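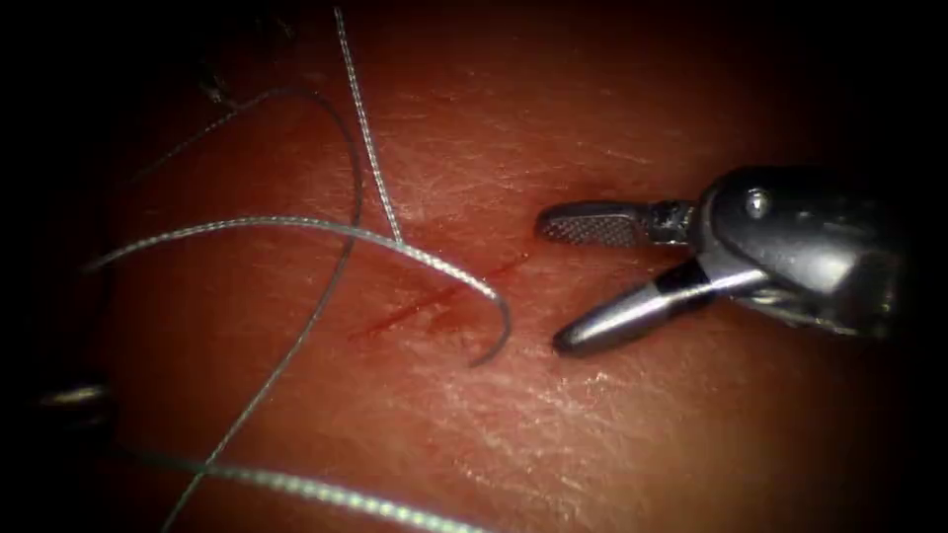

Braided suture thread on a tissue practice pad.

Patients > Minor Procedures > Stitches FAQ

Going Home With Stitches: Common Questions

Posted 13 October 2018 by Brondance Clinic Patient Information
3,091 shares | 161 comments

These answers are for patients who had a cut closed or a mole or cyst removed at our Slaoui or Breten offices. If your discharge sheet says something different, follow the sheet. It was written for your wound.

When can I take a shower?

Most people can shower after 24 hours. Let the water run over the area and don't scrub it. Pat it dry with a clean towel and put on a fresh dressing if you were told to keep it covered. Baths, pools and hot tubs have to wait until the stitches are out and the skin has closed.

Do my stitches need to be taken out?

That depends on the kind you have. Absorbable stitches break down in the body and usually don't need to be removed. The others have to come out at a visit. Your discharge sheet has a box checked for one or the other, and some patients have both: a deep layer that dissolves and a top layer that does not.

How long do they stay in?

Stitches on the face come out early, often at 5 days. Those on the scalp, arms and trunk stay in longer, usually a week or more. Legs, hands and skin over a joint can take up to 2 weeks. Please keep the appointment you were given.

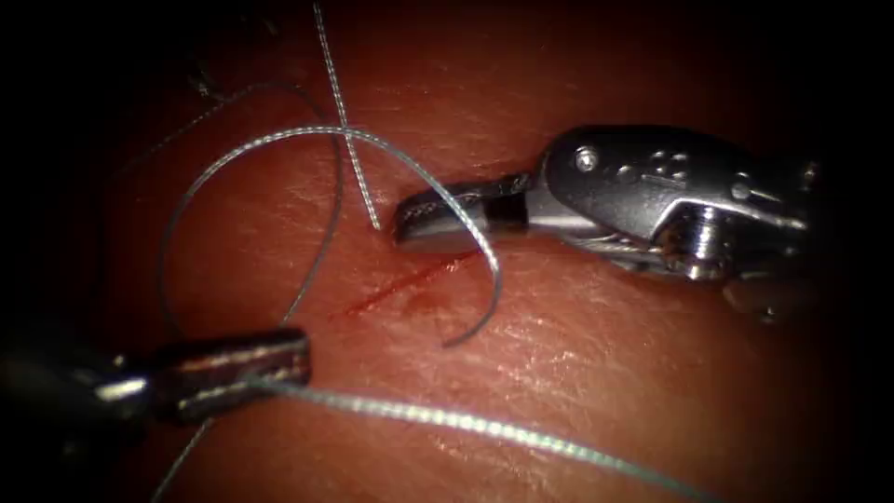

Stitches left in too long can leave marks on either side of the scar, and the skin can start to grow over them. If you can't make your date, call and we will move it by a day or so – a nurse can do the removal and you don't need to see the same doctor.

Can I take them out myself?

We ask you not to. It is easy to leave a piece behind or to open a wound that looks healed but is still weak underneath. There is no extra charge for removal if we put the stitches in.

What should I put on the wound?

Plain petroleum jelly in a thin layer works well. Don't use hydrogen peroxide or rubbing alcohol, which can irritate healing skin. If you were given an antibiotic ointment, use it only for the number of days on the label.

It itches. Is that a problem?

Mild itching is common as skin heals. Try not to scratch. A cool, dry cloth held over the dressing may help. If you have a spreading rash in the shape of the bandage, you may be reacting to the adhesive. Switch to paper tape and let us know.

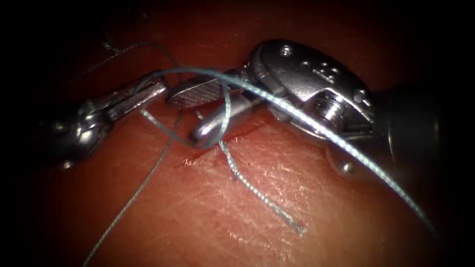
Two instruments at work with a pale blue-green suture.

What are the signs of infection?

Call us the same day if you notice redness that is spreading, swelling that gets worse, pus, a bad smell, a fever, or pain that increases after the second day. Red streaks moving away from the wound need to be seen right away, and if our offices are closed you should go to urgent care or the emergency room.

What if a stitch breaks or the wound opens?

If it is bleeding, press on it firmly with clean gauze for ten minutes without lifting to check. If the bleeding doesn't stop, go to the emergency room. If one stitch has come loose and the edges are still together, cover it and call during office hours.

When can I go back to exercise?

Walking is fine for most people. Hold off on lifting, running and anything that pulls on the wound until the stitches are out. A healed cut has only part of its normal strength at that point, so start back slowly. Contact sports need a separate okay from us.

Will I have a scar?

Yes, in most cases. It will look pink or dark at first and may feel firm. Scars go on changing for a year or longer. Keep it out of the sun or use sunscreen once the skin has fully closed.

How do I get my lab results?

If tissue was sent out, the result goes to your Homimo account when the doctor has signed off on it. Patients without an account get a letter. The front desk can't read results over the phone.

Where do I park at the Breten office?

Use the rear lot. The front lot has been closed since February and the side door is the entrance for now.

161 comments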